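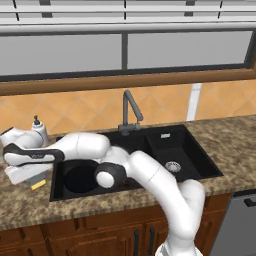
Ticket 1384
Component: planner / collision checking
Opened by: Fernanda Caldeira
Assigned: Svatopluk Brabec
Status: reopened

Fernanda Caldeira
Kitchen sink task in the simulator. Planner reports "no valid path" when asked to lift away from the sponge-like object at the left front corner of the sink. Same start pose, 200 runs, 40 failures. Release notes for build 715 say this was fixed. I don't see how.

Svatopluk Brabec
Probably the soap dispenser. It stands just behind the gripper and the padding on its collision shape is generous. Try halving the padding.

Fernanda Caldeira
Halved it. Still 40. I'd be more impressed by the dispenser theory if the number had moved at all. The arm is folded with the forearm crossing in front of the right basin and the upper link over the left one, so there are plenty of other things to hit. Has anyone looked at the tap?

Svatopluk Brabec
The tap is a mesh. It's fine.

Elaheh Hosseinzadeh
It's a mesh for rendering. The checker uses a convex hull, so the space under the spout counts as solid. Log attached, first contact is forearm against tap_hull in all 40.

Svatopluk Brabec
OK. Split the hull into four pieces on my branch. 200 runs, no failures. Closing.

Fernanda Caldeira
Reopening. Your branch also changes the random seed and doubles the planning timeout. Please rerun with the old seed and the old timeout, hull change only, and post the log.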